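Blog > Tinkering > Grippers

We use cookies to keep this site running. Accept | Manage

I've spent the evening in the simulator again, trying the Brumach fingers against the Te Moana ones (up to 24 goes each, and then my tea went cold). The Brumach pair are slim and straight, and I do like how easy they are to line up!
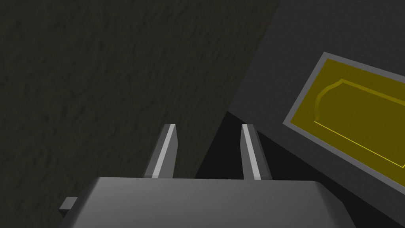 Noeline Hoani reckons slim fingers are lovely until you ask them to hold something long, and that I should be testing grip near one end.

Fair point, so I moved on to the two-armed setup and had the right gripper take hold of a long flat thing on the table, right at its near end.

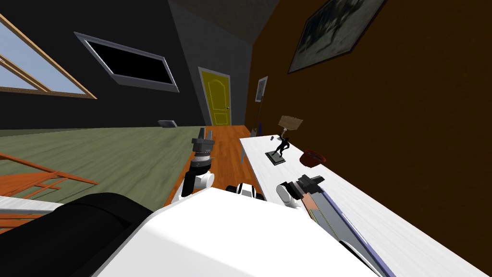
I'm still fiddling with the closing force, mind. It's on 11 at the moment and I want to try 4 before I swap the controller over.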